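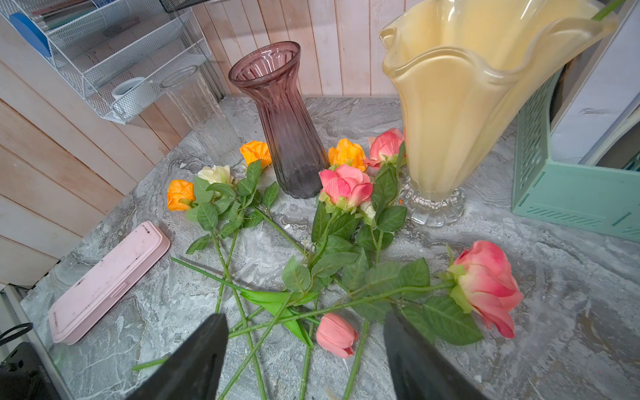
Brustow House Furnishings Group
Minutes of the meeting held 07/01/2024

Present: Rowena Ignacio (chair), Settimio Melis, Elsa Öberg, Dexter Barredo
Apologies: Mark Anthony Tolentino

1. Minutes of the previous meeting
Approved with one correction to item 4, where "Tadetti" had been misspelled.

2. Artificial flowers and vases
Ms. Öberg reported on the arrangements for the reception counter. The group agreed to keep the roses in orange, pink and cream. Mr. Melis asked whether the purple ribbed vase should stand alone. It was resolved that the purple and clear vases be used on the counter and that the yellow vase with the ruffled rim go to the Bamero Room. Stems are to be trimmed only after Ms. Öberg has confirmed the heights.

3. Budget
The chair stated that $2,000 had been set aside for furnishings in the current year. A request for $200 for further artificial stems was approved. A quotation of $90 from Ccori for felt pads was deferred until Mr. Tolentino could comment.

4. Cleaning of glassware
Mr. Barredo will circulate a dusting schedule to all 7 floor supervisors.

5. Other business
Mr. Melis noted that the key to the linen closet is still missing.

The meeting was adjourned at noon.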